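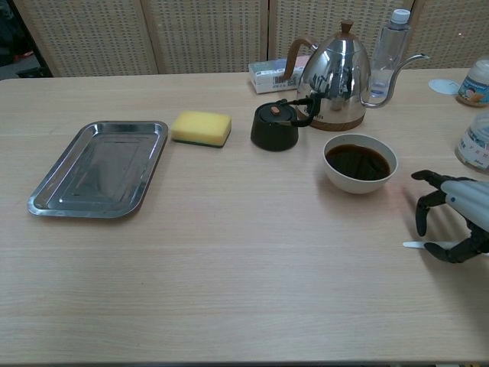

Two-finger hand, second round of trials
9 Jun 2018

The Iltorow hand has been on the arm for 14 days now, in place of the Prunix parallel jaw. Same controller, same wrist adapter, same tabletop. I kept the tea things as the object set as they mix polished steel, ceramic and thin handles, and the parallel jaw had trouble with all three.

Thin objects first. The jaw closes flat and will take a stick or spatula only if the approach is within a few degrees of the table plane. The jointed fingers can curl over from above and drag the thing against the table until it seats. Slower, but it tolerates a bad pose estimate.

The teapot is still awkward. A side handle gives the fingers something to wrap, though the wrist has to roll early or the forearm fouls the kettle spout. Bram Visser suggested planning the roll before the descent – I've done that and the path is cleaner.

Depth on the steel tray and the kettle remains poor. I dropped the exposure from 2000 to 500 microseconds, which cut the blown-out patches and did nothing for the holes in the cloud. The grey plastic tray from December never had this problem.

Firmware is build 1171. Finger current is logged per joint, and the distal joint reads noisy at low speed. Emese Hegyi has the same hand and sees it too, so I've stopped blaming my cabling.

Next up is the sponge, with the force limit halved.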